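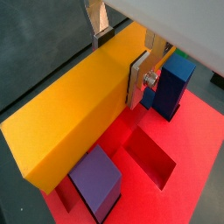 제목: 두 손가락 그리퍼 키트(Doditz) 3주 써 본 후기, 블록 끼우기 위주

작성자: 회색책상
2022년 3월 2일

Seixas에서 파는 Doditz 그리퍼 키트를 들인 지 3주 됐습니다. 구성은 그리퍼 본체, 손목 카메라, 고무 패드 여분 한 쌍, 그리고 끼우기 연습용 보드와 블록입니다. 팔은 별매라 원래 쓰던 걸 그대로 썼습니다.

제가 이걸 산 이유는 순전히 삽입 작업 때문입니다. 집고 옮기는 건 전에 쓰던 흡착식으로도 됐는데, 구멍에 맞춰 넣는 건 각도 제어가 안 돼서 포기했었거든요.

설치는 반나절. 브래킷 볼트 조이는 순서가 설명서 그림이랑 글이랑 다르게 적혀 있어서 한 번 풀었다가 다시 했습니다. 글 쪽이 맞습니다. 드라이버 프로그램은 한 번에 잡혔고, 카메라는 펌웨어를 올린 뒤에야 인식됐습니다.

긴 노란 블록으로 지금까지 300회 돌렸고 그중 275회가 홈에 들어갔습니다. 실패한 건 대부분 비스듬히 잡은 채로 내려가다가 모서리가 보드 윗면에 걸린 경우입니다. 보라색 정육면체는 따로 세지 않았는데 체감상 훨씬 쉽습니다. 짧은 건 기울어져도 오차가 작으니까요.

패드는 만족합니다. 매끈한 블록도 잘 안 미끄러집니다. 다만 먼지가 잘 붙어서 하루에 한 번은 닦아야 합니다.

불만은 카메라 위치입니다. 손가락 사이는 잘 보이는데 긴 블록을 들면 바로 밑의 홈이 블록에 가립니다. 마지막 몇 센티는 그냥 기억해 둔 좌표로 내려가는 셈입니다. 같은 키트 쓰시는 분들 이 부분 어떻게 하고 계신지 궁금합니다.

답글: Irfan Siddiqui

저도 같은 키트입니다. 들기 전에 위에서 한 번 찍어서 홈 위치를 저장하고, 내려갈 때는 카메라를 아예 안 봅니다. 보드만 테이블에 고정돼 있으면 그걸로 충분합니다. 혹시 보드 고정하셨나요? 기본 양면테이프는 약합니다.

답글: 회색책상

기본 테이프로만 붙여 놨습니다. 밀렸을 수도 있겠네요. 클램프로 바꿔 보겠습니다.

답글: 납땜초보

가격이 안 나와 있는데 얼마 주셨어요? Seixas 홈페이지에는 견적 문의로만 되어 있어서요.

답글: 회색책상

배송비 포함 1006유로였습니다. 통관 때 부가세는 별도로 냈고요. 팔 없이 이 값이니 싼 건 아닙니다.

답글: Janaína Amaral

이 가격이면 저는 추천 못 하겠습니다. 작년 12월에 Zilness 쪽 그리퍼로 갔는데 손가락 벌어지는 폭이 더 넓고 힘 센서가 기본으로 들어 있습니다. 삽입 작업이 목적이면 카메라보다 힘 센서가 먼저입니다. 모서리가 윗면에 걸리는 순간 값이 튀니까 바로 멈추고 조금 옮겨서 다시 내려가면 됩니다. Doditz는 걸린 걸 모르고 계속 누르지 않나요?

답글: 회색책상

전류 값으로 어느 정도 알 수는 있습니다. 반응이 느려서 블록이 손가락 안에서 돌아간 다음에야 멈춥니다. 그 점은 인정합니다.

답글: Irfan Siddiqui

Zilness도 잠깐 빌려 써 봤는데 센서 영점이 자꾸 흘러서 한 시간마다 다시 잡아야 했습니다. 설정 프로그램도 윈도우 전용이고요. 센서가 있다고 무조건 낫다고는 못 하겠습니다.

답글: Janaína Amaral

영점은 예열을 안 하셔서 그럴 겁니다. 전원 넣고 60분 지나서 잡으면 하루 종일 그대로입니다. 설명서에 있는 내용입니다. 윈도우 전용인 건 맞습니다.

답글: Irfan Siddiqui

매번 한 시간을 기다려야 하는 장비라는 얘기잖아요. 저처럼 저녁에 잠깐 돌리는 사람한테는 큰 단점입니다.

답글: 3층실습실

학교에서 두 대 쓰고 있습니다. 학생들 실습용으로는 Doditz가 편했습니다. 부품 교체가 쉽고 패드도 따로 주문됩니다. 보드에 블록이 여러 개 올라가 있으면 잡으러 내려갈 때 손가락이 옆 블록을 치는 일이 많습니다. 오른쪽 손가락 브래킷이 생각보다 넓습니다. 저희는 긴 블록부터 먼저 처리하고 작은 걸 나중에 하도록 순서를 바꿨더니 줄었습니다.

답글: 회색책상

저도 그랬습니다. 파란 계열 블록들이 서로 가까이 있으면 특히요. 작은 쪽을 건드려서 자리가 바뀌면 그 뒤로 저장한 좌표가 다 틀어집니다. 순서를 바꾸는 건 생각 못 했네요.

답글: 납땜초보

색으로 구분하시는 건가요, 모양으로 구분하시는 건가요?

답글: 회색책상

색입니다. 노랑이랑 보라는 문제없고, 짙은 남색 블록은 옆면이 어두워서 검정으로 읽힐 때가 있습니다. 윗면만 보게 영역을 잘라 주면 나아집니다. 조명을 하나 더 놓는 방법도 있는데 그러면 보드 색이 날아가서 홈 경계를 잘 못 잡더군요.

답글: Emerson Barbosa

긴 블록 가림 문제는 잡는 위치를 바꿔 보세요. 가운데 말고 한쪽 끝에 가깝게 잡고 반대쪽 끝을 먼저 홈에 걸친 다음 눕히는 식입니다. 저는 Bendulano 예제 코드에 있는 기울여 넣기 동작을 가져다 썼습니다. 그리퍼 종류는 안 가리고, 내려가는 각도만 블록 길이에 맞춰 고치면 됩니다. 제 경우 실패가 거의 60퍼센트 줄었습니다.

답글: Janaína Amaral

그 방법은 홈 여유가 좀 있을 때 얘기입니다. 빡빡한 홈이면 끝이 걸린 채로 패드가 벗겨집니다.

답글: Emerson Barbosa

기본 보드 홈은 여유가 있는 편이라 괜찮았습니다. 직접 깎은 보드에서는 말씀대로 잘 안 됐고요.

답글: 회색책상

예제 코드 받아 놨습니다. 클램프가 먼저라서 보드부터 고정하고, 같은 노란 블록으로 같은 횟수만큼 다시 돌려서 이 글에 숫자 올리겠습니다.

답글: 납땜초보

Seixas에 견적 넣었더니 재고가 없다고 하네요. 중고로 넘기실 분 있으면 쪽지 부탁드립니다. 패드는 닳았어도 됩니다.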